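Robot Learning Lab, Unit 7: Learning insertion and extraction from wrist views

Notes by Bohdana Antoniuk. Revised July 29, 2025.

7.1 Problem

Unit 6 treated grasping as a pose estimation problem: find the object, plan a collision-free path, close the gripper. For thin parts held in a slot this breaks down. A card that sticks out of a panel offers a few millimeters of graspable material, and the panel behind it is rigid. An error in depth of two millimeters gives either an empty grasp or a contact force large enough to trip the arm's safety stop.

The method in this unit replaces the planned final approach with a learned policy. The input is the wrist camera image and the joint state. The output is a short sequence of end-effector displacements plus a gripper command. The policy is trained by behavior cloning on teleoperated demonstrations, as in the Kasten baseline from Unit 5.

7.2 Data

The training set holds 1,081 demonstrations, collected by two operators over the February session. Each demonstration covers one subtask: grasp the card, pull it free, reinsert it, or throw a switch. Subtasks are labeled by hand at the moment of first contact. A further 254 demonstrations are held out. The held-out set uses panel orientations that do not occur in training, so a low validation loss on the training poses says little about it.

Device pose is varied between episodes. The fixture may stand upright, lie flat, or lean at an angle. Leaning poses are the hardest of the three, as the slot is then aligned with neither the camera axes nor the table. In the view used for the exercise, the device rests diagonally against a textured wall, and the closed fingertips are just below the card. 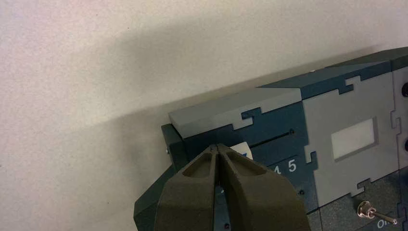
Bohdana Antoniuk

Two properties of this view matter for the policy.

First, occlusion. The gripper covers a fixed region at the bottom center of every wrist image, and whatever lies behind the fingers is lost. The printed digits "4 5" can be read to the right of the tips, while the characters before them are hidden by the right finger. A policy that depends on the full label as a landmark will fail close to contact, where precision matters most. The puzzle-tab joints between the panels are a better cue. They are spread over the whole face and some remain visible at any approach angle.

Second, scale. The card is small in the image compared with the fingers. Downsampling to the usual input size of the Unit 5 encoder removes most of its edge. We therefore use two crops: the full image at low resolution, and a fixed window above the fingertips at native resolution. The crops pass through separate encoders and are concatenated before the action head.

7.3 Action representation

Displacements are expressed in the gripper frame. With base-frame actions, the same pull looks different for every device pose, and the network has to learn the rotation from data. In the gripper frame the pull direction is nearly constant once the fingers are aligned — the remaining variation comes from operator style.

The policy predicts 16 steps and executes the first eight before replanning. Shorter execution windows gave jitter at contact. Longer ones did not react to a slipping card.

7.4 Result

On the held-out poses, the single-crop policy completed 43 percent of card grasps. Adding the native-resolution crop raised this to 71 percent. Changing to gripper-frame actions had little effect on upright poses and a large effect on leaning ones. Switch subtasks were near ceiling under all conditions and are left out of the comparison.

Kerstin Ljungberg's rerun with a different random seed gave the same ordering with a smaller gap. Treat the size of the improvement with caution.

7.5 Exercise

Retrain the two-crop policy with the upper window shifted left, then right, by a quarter of its width. Report grasp completion separately for upright, flat and leaning poses. Keep the encoder weights frozen for the first 3,867 updates. State which shift hurts more and relate the answer to what the fingers hide.

Submit the training log together with the report. Questions about cluster accounts go to Detlef Hinrichs.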